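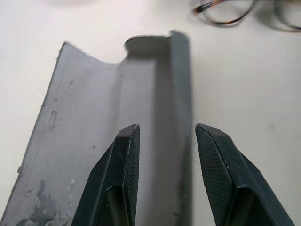 Gimcombe Community Boards > Home and Garden > Moving and Storage

Thread: Trulleck or Flustton for a two-month storage unit?

marshlane_kt
6 September 2026
We close on the new house in Gronow at the end of the month, but the sellers are renting it back for a while, so everything we own has to sit somewhere for two months. It is a two-bedroom apartment's worth of furniture plus my records. I have quotes from Trulleck and Flustton. Trulleck is cheaper per month but wants a deposit. Flustton has no deposit and wants 3 months minimum. Has anyone used either one?

oldporch
Used Trulleck in August. Unit was clean, gate code worked, no bugs. The deposit came back in full but I had to call twice. If you are only there two months I would not pay for a third you don't need.

dwb_gronow
I would go the other way. Flustton is indoors and Trulleck is mostly outside units with roll-up doors. Records will warp in an outside unit if we get another hot spell. Ask me how I know. I lost most of a shelf of them.

oldporch
Trulleck has indoor units too. They are in the back building. You have to ask for them.

dwb_gronow
They told me there was a waiting list for those.

marshlane_kt
Thanks both. I called and the indoor ones at Trulleck are full until winter. So the records might go to my sister's and the rest to Trulleck. What do you all do about small stuff? I have desks and drawers full of odds and ends and I don't want to open a box later and have no idea what it is.
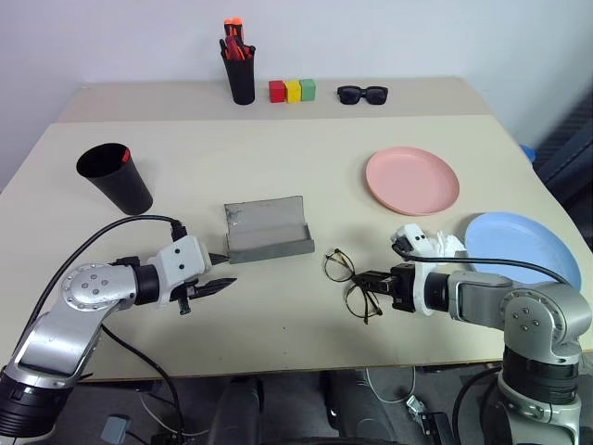
pinecone88
Pack by surface, not by room. One desk, one box. Everything that was on top of the desk goes in together, and you write "desk top" on the side. When you get to the new place you put the desk down and open that box and you are working again in ten minutes. I have moved 4 times this way.

tallgrass_m
I don't agree with that. You end up with boxes half full of junk you should have thrown out. Go through it first. Test every pen on scrap paper and toss the dead ones. Keep one pair of scissors. The movers charged us by weight and our load came to more than 3000 pounds, and a lot of it was stuff we gave away the next spring.

pinecone88
Pens don't weigh anything.

tallgrass_m
No, but the habit does. It was the same with the kitchen and the garage.

oldporch
For what it's worth, a local truck in Gimcombe charges by the hour, so weight won't matter for this move. Number of boxes will. Get the small size for books and the medium for everything else. Skip the large ones, people overfill them and the bottoms go.

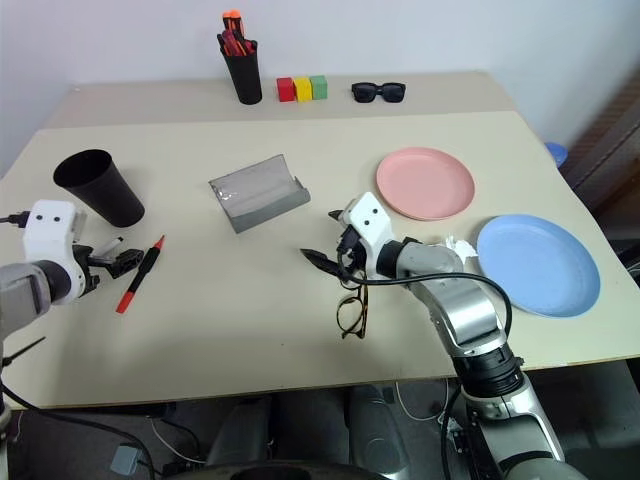 marshlane_kt
OK, I think I'll sort the kitchen and garage the way tallgrass says and do the desks pinecone's way. I work from home and can't be down for long.

dwb_gronow
Put sunglasses, chargers and keys in a bag that rides with you in the car. Also take a picture of the back of your computer before you unplug it.

pinecone88
Tape the cords to whatever they belong to, too. Painter's tape, not packing tape. Packing tape left glue on my monitor.

tallgrass_m
Did you check whether your renter's policy covers things in storage? Mine only covered part of the value. Trulleck will sell you their own insurance at the desk but read it first. Water damage was excluded on the one I saw.

marshlane_kt
I didn't know that. I'll call the agent before I sign anything. Is the Trulleck office open on holidays, or only the gate?

oldporch
Only the gate.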